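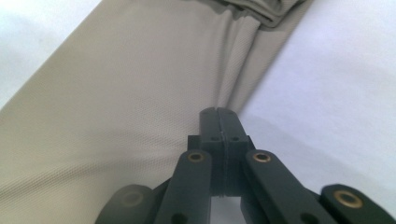
A reader of the previous release commented that the jump counts in Brundovitz could not be compared between levels, as some files logged a wall kick as a jump and others did not. The comment was correct. Release 3 fixes this, and the counting rule is given under Fields.

Search this project Go

Posted by the maintainers, January
8 comments 12 shares

Brundovitz Level Set – README

Brundovitz is a set of level files and play logs from a side-scrolling platform game of the same name. It holds 192 levels in plain text, with play logs for nearly all of them. The set is meant for people who work on level difficulty, level generation or route finding. It contains no game art, sound or game code.

Contents

levels/ – one text file per level
logs/ – one folder per level, one log file per play session
meta/levels.csv – one row per level
meta/tiles.csv – the tile key
tools/ – the Menier checker and a small log reader
CHANGES – release notes, newest first

A level file and its log folder share the same stem. Stems do not change between releases. If a level is withdrawn, its stem is retired and never used again.

Level files

Each level is a grid of characters, one character per tile. Rows run from top to bottom and columns from left to right. All rows in a file have the same length. Short rows were padded with the empty tile when the files were exported, so trailing empty tiles carry no meaning.

The grid is 12 tiles high in every standard level. Boss rooms and the bonus shafts are taller and are marked "tall" in the shape column of levels.csv. Code that assumes a fixed height should filter on that column first.

Moving platforms appear in the grid at their starting point only. Their paths are listed after the grid, below a line with a single equals sign. A path is a list of tile positions followed by a speed in pixels per tick. A platform with an empty path stays still until the player stands on it, then falls.

Enemies are placed by starting tile. Patrol ranges are not stored. The game works them out from the nearest wall or ledge when the level loads, and the log reader does the same.

Play logs

Logs were written by the game during open play sessions on the test build. Players chose their own levels and could stop at any point. Early levels therefore have many more logs than late ones, and the bonus shafts have very few. Eleven levels near the end of the game have no logs, and their folders are present but empty.

The game runs on a fixed tick. One log line is written per tick while the player has control. Nothing is written during pauses, door transitions or the death animation, so a gap in the tick column is normal and should not be read as lost data.

Fields

tick – ticks since the level loaded, including pauses
x, y – player position in pixels, measured at the feet
vx, vy – speed in pixels per tick, down is positive
state – ground, air, wall, ladder or hurt
input – the buttons held, as a short string
event – empty on most lines

The event field takes the values jump, kick, land, hit, death, checkpoint and exit. A jump is counted only when the player leaves the ground or a ladder by pressing the button. Leaving a wall is a kick. Walking off a ledge has no event at all, just a change of state. Files from release 2 and earlier mix the first two, and results based on them should be run again.

Difficulty labels

levels.csv has a column named grade, with values from 1 to 8. Grades were set by the level designers while the game was being made. They show where a level was meant to sit in the running order. They were not updated when levels were edited later, and some levels were made a good deal easier after their grade was set. The ice levels are the worst case.

For measured difficulty, use the deaths and checkpoints in the logs and leave the grade alone. Note that players who gave up on a level are still in the logs. A session with no exit event is an unfinished session. Dropping such sessions makes the hard levels look easier than they are.

Splits

The file meta/split.csv assigns each level to train, dev or test. Levels that share a room layout were kept in the same split. Several castle levels are mirrored copies of earlier ones with new enemies, and a random split would put the two halves of a pair on both sides. The Dimell levels, a late add-on pack by a different designer, are all in test. They use wider gaps and fewer checkpoints than the main game, so scores on test should be given with and without them.

Checking files with Menier

Menier reads a level file and reports unknown tiles, uneven rows, paths that leave the grid and exits that cannot be reached. Run it from the top folder:

tools/menier levels/

It prints one line per problem and nothing if the files pass. The reach test uses the standard jump height and the wall kick. It does not know about bouncing off enemies. Two of the bonus shafts need a bounce to finish, and Menier flags both of them as blocked. The warnings can be ignored.

Known problems

– Checkpoint events are doubled if the player stands on the flag while it is raised. Drop the second if both fall within 12 ticks.
– The input string does not separate keyboard from gamepad.
– Ladder tops are stored as a separate tile in the cave levels and as a plain ladder tile everywhere else. Both behave the same way in play.
– A few logs start in mid-air, with the player dropping in from a door above.

Privacy

Logs hold no player names, account names or machine details. Session numbers were shuffled before release, and two sessions by one player cannot be linked. For the same reason the set is of no use for studying how a player improves over time.

Terms

Level files and logs may be used and shared for research and teaching, with the release number stated. The levels may not be repackaged as a playable game. The tools are under their own license, found in tools/LICENSE.

Reporting errors

Open an issue with the level stem, the session number and the tick. Reports with no stem are closed. Fixes go into the next numbered release – files in a published release are never changed in place.

8 comments – show all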